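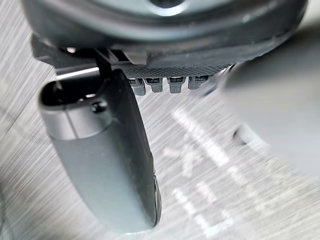 Ulitz Street riders get a say on the bike lane before council votes

Media release – Fallis Bicycle Users Group
For use from 9 am

I've been riding down Ulitz Street to work for longer than I'd like to admit, and I've been asked to write this one because I'm the person who complains about it the most. So hello, I'm Sofia Koutsoukos, I'm the spokesperson for the Fallis Bicycle Users Group, and I'm very happy to say we've finally got some proper news!

Fallis council has agreed to put its draft plan for Ulitz Street out for public comment in December, before it goes to a vote. Up until last month the plan was heading straight to the chamber with the painted bike lane taken out between the railway bridge and the Flernard roundabout, and angle parking put in where the lane is now. We asked for a comment period, plenty of you wrote in and asked for the same thing, and now we've got one. It runs for 4 weeks. Thank you to everyone who sent an email, and a special thank you to the person who sent theirs in rhyme (council's records team did forward it to us, and it's very good).

I want to be fair about the plan, as there's a fair bit in it we like. The footpath outside the primary school gets wider. The crossing at the library gets moved closer to where people cross anyway, and there are new street trees on the western side, which anyone who has waited for a bus there in summer will be glad about. We've told council all of that in writing and we'll keep saying it.

Where we part ways is the bridge end. Ulitz Street is the only flat way across the railway line on our side of town. If you don't ride it, you go up and over Mitsotakis-Vlachou Drive, where the limit is 70 and the shoulder disappears on the bend just when you'd like it most. I've done it a few times with a full set of panniers and I didn't enjoy it once. I certainly wouldn't send a twelve-year-old that way, and plenty of twelve-year-olds live on the Flernard side and go to school on this one.

The traders have a point too, and I've had some good long chats with them over the past few months (and a lot of coffee, and one very large vanilla slice). They want customers to be able to stop. Fair enough – I'm a customer, and I want to stop as well. At the moment I chain my bike to the pole outside the bakery, along with everyone else, and anyone with a pram has to steer around the lot of us. A couple of decent racks would sort that out and leave the footpath clear.

So our group has put together its own version of the bridge end and we're sending it to council as our submission. We're asking for the following:

Keep a bike lane in both directions between the railway bridge and the Flernard roundabout, with a kerb beside it where the road is wide enough.

Keep the parking on the shop side as parallel parking, and put in short-stay bays near the chemist and the post office.

Put in 2 covered bike racks, one at the bakery corner and one by the library steps, so bikes come off the poles.

Fix the drain grate at the bottom of the bridge ramp. The slots run the same way as your wheels and it's been reported over and over. I've reported it myself. Please, please fix the grate.

We don't think any of this is fancy. The road is already wide enough for most of it, and the council's own drawings show the kerb line staying where it is on the shop side. We'd like the engineers to look at our sketch and tell us where we've got it wrong, and we're more than willing to change it.

If you ride, walk, drive or push a trolley along Ulitz Street, we'd love you to have your own say. You don't need to agree with us. You don't need to own a bike either, and you don't need to write an essay. A few lines about how you use the street and what gets in your way is plenty, and council counts those the same as the long ones. Comment forms will be on the council website once the period opens, with paper copies at the library desk.

We're also holding a slow ride along the whole street so people can have a look at the spots we're talking about. We'll meet at the Flernard end of the bridge at 4 pm and roll down to the library at the pace of the slowest rider, which is usually me when I've got the shopping on. Kids are welcome with an adult, helmets on, lights too if you've got them. We'll stop at the bridge ramp, the bakery corner and the library crossing. Councillors have all been invited and I've offered to lend a bike to any of them who'd like one. The date will go up on the library noticeboard as soon as council confirms when comments open.

Reporters and photographers are welcome to come along, on wheels or on foot. I'm happy to talk before or after the ride, and I can put you in touch with parents from the Flernard side and a couple of the shop owners who've said they don't mind being called.

Media contact: Sofia Koutsoukos, spokesperson, Fallis Bicycle Users Group. Messages left at the library desk will get to me, and I'm easiest to reach after 4 pm, once I'm home and off the bike.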